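Home News Projects People Events Contact
Search this site... Go

23 December 2019
By the Lindqvist project blogger

Baskets, handles and a better way to learn

I promised back in August that I'd write up what we've been doing with the Vostow method, so with the mince pies nearly gone, I'd better get on with it. The idea is simple enough to tell your gran. We guide the arm through a job by hand, it learns from those goes, and then we ask it to pick out the moments where it was least sure of itself. Those moments are all we teach again – not the whole job from the start.

Our favourite test is the big woven basket, because a handle is a horrid thing for a robot. It's thin, it's curved and it can shift when you touch it.
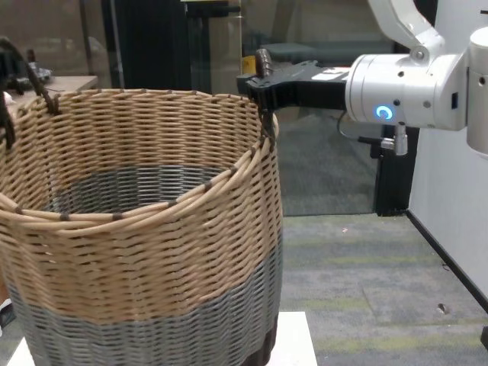 Gripper closed on the top of the right-hand handle.

We ran 97 trials with the old way of teaching and 97 with the new one. The old way missed the handle 23 times. With Vostow it was 16, and I did a little dance by the kettle! It's not a huge drop, I know, but we spent far less time on the teaching, and my arms are very grateful. The misses that are left mostly come from the arm setting off at a poor angle, so that's where I'll be poking next.

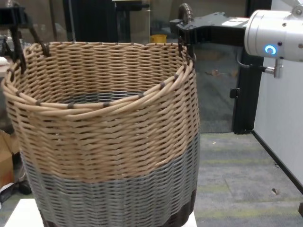
What we're trying next

Letting go is the part I'd been ignoring. Stistton, our planning software, treats a grasp and a release as one long move, and I now think they should be learned apart. A closed gripper beside a handle can mean two quite different things to the arm, depending on which half of the job it thinks it's in.
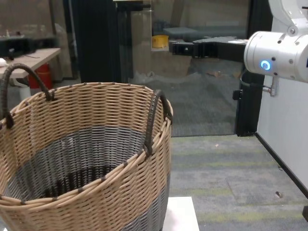 Basket on its white stand, the gripper's fingers close together.

I'll be showing the 2 sets of results at the Semetti open afternoon in the new year, so do come and ask awkward questions. The full write-up is still in draft and the graphs are ugly, but I'm happy to send it to anyone who wants a read.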